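Painting kitchen cabinets without stripping: worth it?

Forum > Home and DIY > Kitchens

randale_terrace
We have a kitchen of oak doors that are sound but very orange. A new set of doors from Zallis came in at £796 before fitting, so I'm looking at painting the ones we've got. The current finish is some kind of factory lacquer. Do I have to strip it all back to bare wood, or will a sand and a decent primer hold? I'd like to go green. My wife would like me not to.

Bhupendra Chauhan
Don't strip them. Clean, sand, prime, paint. The cleaning is where most people go wrong. Kitchen doors have years of cooking grease on them, mainly near the handles and above the hob, and if you sand before washing you push it into the surface. Sugar soap, rinse, leave overnight.

mill_lane_dave
Disagree slightly. If the lacquer is flaking anywhere it needs to come off on that door at least. Paint is only as good as what's under it. I did my mum's over sound-looking lacquer and it lifted round the sink within the year.

Bhupendra Chauhan
Sink doors are a special case, they get water down them every day. I'd still only strip the ones that are failing. Doing a whole kitchen is weeks of work for no gain.

randale_terrace
Nothing is flaking that I can find. What grit?

Bhupendra Chauhan
Something fine, 180 or so. You're only dulling the shine. Then a shellac primer, as oak can bleed brown through water-based stuff.

Elfriede Wyss
I painted mine two years ago. Took the doors off, numbered the backs with masking tape, and laid them flat on trestles in the garage. Foam roller for the flat parts and a small brush for the corners. Two thin coats of Hellwig satin over the primer. They've worn well apart from the bin cupboard, which gets kicked.

On colour, go darker than you think. The pale greens looked grey on our north wall. And sort out your handles before you paint, so you can fill the old holes if the new ones don't match. I went for long white bars on mid green and I've never regretted it.
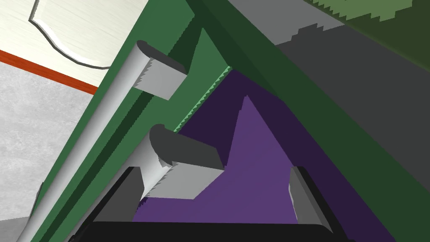
mill_lane_dave
Agree about filling first. Two-part filler, though, the ready-mixed stuff sinks and you'll see every hole once the satin goes on. And I'd do three coats, two is never enough over a dark wood.

Elfriede Wyss
Two was enough with a tinted primer. Ask them to tint it at the shop.

randale_terrace
Didn't know you could tint primer, thanks. Is it worth spraying? A bloke at work has a Fateck sprayer I can borrow.

pebble76
Only if you've got somewhere to do it. The finish is better but you'll spend longer masking than painting, and a borrowed sprayer means somebody else's dried paint in the nozzle. I went back to a roller after the first door.

mill_lane_dave
Spray every time if you have the space. Practise on a bit of board first.

Bhupendra Chauhan
Whichever you use, wait 7 days before you put the doors back and start using them properly. It feels dry the same evening but it marks very easily. We hung ours too soon and the edges stuck to the frames.

randale_terrace
Right. Sugar soap on Tuesday, then sanding. I'll roll it, I think. Still arguing about the green.

pebble76
Get a tester pot and paint the inside of one door. Cheaper than arguing.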